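Subject: Re: [home-automation] can they do the chores yet?
Date: 24th March

On the list in January, someone wrote:
> So has anyone got one of these things to do a real job around
> the house or the shed? I've been hearing "five years off" for
> 20 years. I'd settle for the bins put away and the mat picked up.

Well, sort of! I've had the Nuvau simulator going on the old PC in the garage most of this month (driving Obi, the arm model that comes with the Trasport package) and my chore of choice is tidying up the storeroom. Get to the rack, pull a bin, put it back where it came from. Sounds like a doddle. I gave it 266 goes before I started fiddling with the settings, and it got 20 of them right start to finish. My youngest could beat that with mittens on. 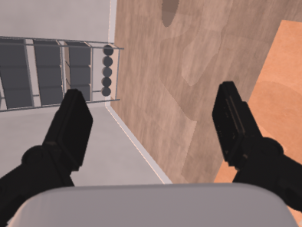

The grasping part isn't what's killing me, it's everything leading up to it. If the approach is a bit crooked the whole run goes pear-shaped, and there's no colour or lighting tweak I've found that fixes it. The bloke running the workshop over at Odthorpe reckons you want 700 practice runs before you judge anything, so I'll leave it chugging overnight and see.

As for a real one doing real bins, I wouldn't hand over my shed keys yet. Folding washing I haven't even tried, has anybody? Happy to send my settings file to whoever wants it, just reply off-list.

Cheers from the garage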